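# Bathroom fixtures, showroom corner: gallery

I went to the Koketti showroom in May expecting to be sold something, and I came home with a folder of notes and no toilet. Our old one had been running all night for months, and everyone I mentioned it to told me to skip repair and go straight to a smart model. I have my doubts about anything in a bathroom that needs a power outlet. Still, I drove out there to see a few side by side before saying so too loudly.

The captions are short. Prices are what was on the sheet they handed me, before delivery, and I haven't checked whether anyone pays them.

**The lineup**

The toilets are pushed up to the wall close together, which makes them easy to compare and hard to imagine in a real house. Give any of these the elbow room the brochure gives it and you've lost half of a small bathroom. Ours is narrow enough that the door clears the bowl by 3 inches, so I care more about depth than about anything the lid can do.

I will say the rounded one looks better in person than I wanted it to. It's egg-shaped, all one smooth white body, with a small button on top at the back. The Maeng, a similar shape I'd seen online, was listed at $3,115. For that money I'd like to know what happens when the power goes out, and the answer I got was "there's a way around that," which isn't an answer.

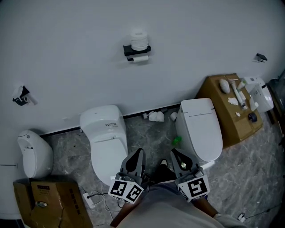
The price sheet has a column for "comfort features," and it is the longest column on the page. Heated seat, night light, self-opening lid, deodorizer. There is no column for replacement parts. I asked how long they keep parts after a model is dropped and was told to write to the manufacturer. I did. I'm still waiting.

**The plain one in the middle**

Tall tank, long lid, boxy all over. It has all the charm of a filing cabinet, and it's the one I kept going back to. I've had the lid off enough toilet tanks to feel at home with that kind of shape. My guess is that any plumber in the county would say the same, though I've been wrong about plumbers before.

**The other smart model**

Oval lid, and the tank is built into the body so it all reads as a single piece. Less showy than the egg. Fewer corners ought to mean less scrubbing, and I'd believe that part of the pitch sooner than the rest. I'd want to see it after a year of hard water, though — a showroom toilet has an easy life.

**The paper holder**

Black, with a shelf on top, and I liked it more than I expected to. The shelf is presented as a place for your phone. Theirs has a spare roll on it, and I suspect mine would too. The holder is sold in a set called Fameck, and you can't buy it without the towel ring, so I left it there.

**The floor**

Gray with a marble pattern and faint white veins. Handsome under showroom lights, and the dark baseboard sets it off well. I asked for a sample to take home and wet down in our own bathroom. They want a deposit of $20 for one tile, refundable within 43 days, and I couldn't get anyone to explain the 43.

**Where I've ended up**

Leaning toward the boxy one, with a new fill valve in the old toilet while I think it over. The valve is the cheap way to find out if I need a new toilet at all — a step the sales sheet leaves out. If the parts department ever writes back, I'll add their reply at the bottom of this page.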